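**Open day at the Dralladell workshop, Ilville - anyone else go?**

**brackenhill**

Went along on Monday to the open day at Dralladell. For anyone who missed the notice, they've taken the ground floor of the old Brimolell building and they let people in from 10 until 4. Free, tea and biscuits by the door, and you could stay as long as you liked.

The morning was a talk on how they teach robot arms to pick up ordinary things. Győző Tóth gave it and he was good, though the slides were hard to read from the back. After that you could go up to the tables and watch the hand-held grippers being used, and if you put your name down you got a turn.

The short version is that a person does the job by hand, using the same sort of gripper the arm would have, and the recordings are used for training. I waited 13 minutes for my go, which wasn't bad.

They start you on soft things. Győző said a stiff box teaches you very little because you can grab it any old how. A wallet is harder than I expected. It's flat, so you have to come at it low, and if you go for the folded side it tends to bulge and slide away from you. I dropped it twice before I got it up.

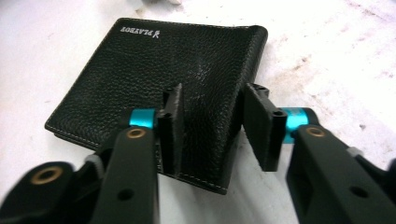 **saltmarsh_pete** - The bit I'd question is whether any of it carries over to a real arm. A person feels the leather give through the handles and eases off without thinking. The arm hasn't got that unless they've put force sensing in the fingers. Did anyone ask?

**brackenhill**

Someone did ask. The answer was that they rely on the camera for most of it and they're looking at sensing for next year. He didn't dodge it, but he didn't go into detail either.

**Kettlewick**

I was there in the afternoon and came away less keen than you. The talk promised an arm doing the same job and we never got it. They ran a recorded clip instead. If you advertise a demonstration I think you should demonstrate.

I also thought two hours of watching people pick up small objects was a lot for the children. Mine were bored by half past two.

**brackenhill**

Fair point about the clip. The notice did say "live" and I'd have liked to see the arm go as well. I'd still say the tables were the better half, but I went on my own and I can see it's different with kids.

**mossop7**

Can I ask a practical question? I help run an after-school club and we've been offered a visit. Is it worth it for 11 to 13 year olds, or is it mostly standing about? And how heavy are the grippers?

**brackenhill**

Light enough for me, but I did notice my thumbs by the end. I think that age would be fine if you split them up so half are on the tables and half are doing something else. Ring beforehand and ask for the two-handed job, because it's the one that got people talking.

For that one you have a gripper in each hand and things laid out on a white foam sheet. It's awkward at first. My left hand wanted to copy whatever my right was doing, and I had to stop and think about each one separately. The chap after me got the hang of it straight off, so it may just be me.

They tell you to keep your elbows in and move slower than feels natural. If you rush, the recording is no use and they throw it away. Győző said the final count for the morning was 254 recordings kept, and that was with complete beginners on the tables. 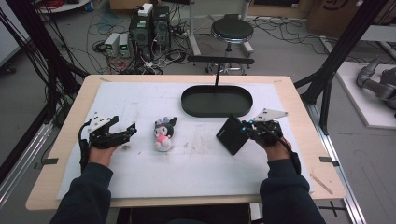 One more thing for a school group - you do need to keep your sleeves and your head out of the way while you're working, and they remind you of it a lot. Children who like to lean in close will need telling. Bags go on the hooks by the entrance, and they don't want drinks past the door.

**saltmarsh_pete**

254 kept doesn't tell you much without knowing how many were binned. I'm not being awkward, I'd just like to know the ratio. When I was at Gulyás we tried something similar with a joystick and most of what we recorded was rubbish.

**brackenhill**

I didn't get that number. I'll ask if I go again.

**tansy_l**

Joystick isn't the same thing though, Pete. I've used both. With a joystick you're steering, and with these you just reach for the object. I was picking things up properly within a few goes, and I never managed that with a stick.

**saltmarsh_pete**

All right, I'll give you that. I still want to see it on the arm.

**Kettlewick**

So do I. If they do another one and the arm is running I'll go back, without the children.

**mossop7**

Thanks, very helpful. I've emailed them and asked for the two-handed job and whether the arm will be switched on. They've offered November. Parking, anyone?

**tansy_l**

There are 7 spaces at the side and they fill up early. Use the station car park, it's a five minute walk and you come in by the back gate.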